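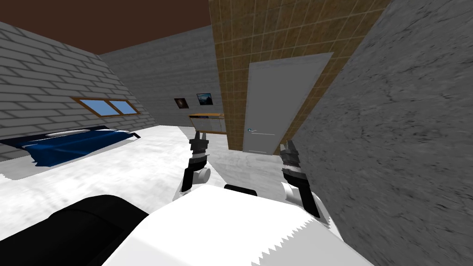 Brodex Put Out a Waltz Record, Blame the Organ

Apr 15, 2026

Print | E-mail

Brodex have spent three albums building a reputation as the loudest band in Darniden, a town with few other contenders and a strict noise ordinance. Their fourth is a collection of waltzes. It's called Skilside, it comes out today on Steyn Records, and the drummer plays brushes on every track but one.

The album takes its name from the old meeting hall on the edge of town where it was recorded. The hall has bad parking, good echo and a pump organ built in 1896 that gets stuck on a low F when the weather turns damp. Brodex booked the place in February, when the weather does little else, and the low F can be heard through most of side one. The band left it in and gave it a credit in the liner notes, between the bass player and the mastering engineer.

Those liner notes also explain the change of direction, after a fashion. The group had gone to Skilside to make what they describe as "a proper follow-up," meaning more of the same with better microphones. The first loud chord blew the hall's fuses. So did the second. By dinner they had switched to acoustic guitars and the organ, and somebody had started counting in three.

The opening single, "Slow Boat, Wrong Lake," has been on local radio for two weeks and has already been requested for a wedding, a first for a band whose best-known song is about a parking dispute. It runs just under five minutes and has a real chorus, with harmonies, sung by people who used to share a single megaphone. "Coat Check" is even better, a sad little tune that takes its time getting to the door and then goes back for its hat. Less successful is the closing number, a nine-minute instrumental that may well have been fun to play.

Steyn has pressed 227 copies on vinyl, a figure the label's announcement calls "deliberate." Of those, 60 come with a printed dance card and a folded sheet of step instructions. The instructions were written by the band and should be treated with caution, particularly the part about turning left. The digital version has the same ten songs and no homework.
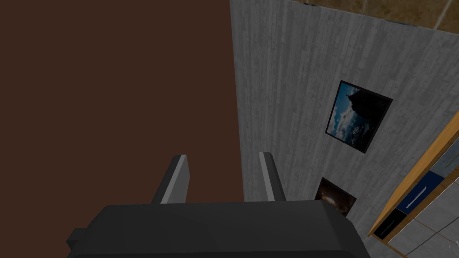
Steyn said by e-mail that the record had not been planned as a joke and would not be marketed as one, although the label could see how the dance card might confuse people. It added that preorders were well ahead of the last album's and that several had come from customers who asked whether Brodex were a new group. The label has been telling them yes.

Longtime followers have taken the news about as well as could be hoped. The comments under the single are split between those who feel betrayed and those who would like the chords. One fan has promised to play the album at double speed until it sounds right, and reports that "Coat Check" is nearly there.

The release show is at Skilside on the first weekend of next month, with room for 100 people, fewer if they insist on dancing. The organ will be used, weather permitting. Brodex say they'll play the new record from start to finish and then take a short break before a second set of older songs, at a volume still being discussed with the hall. Earplugs will be sold at the door for a dollar, as usual, and the fuses have been replaced.

Print | E-mail

Home | News | Reviews | Live Dates | Radio | Contact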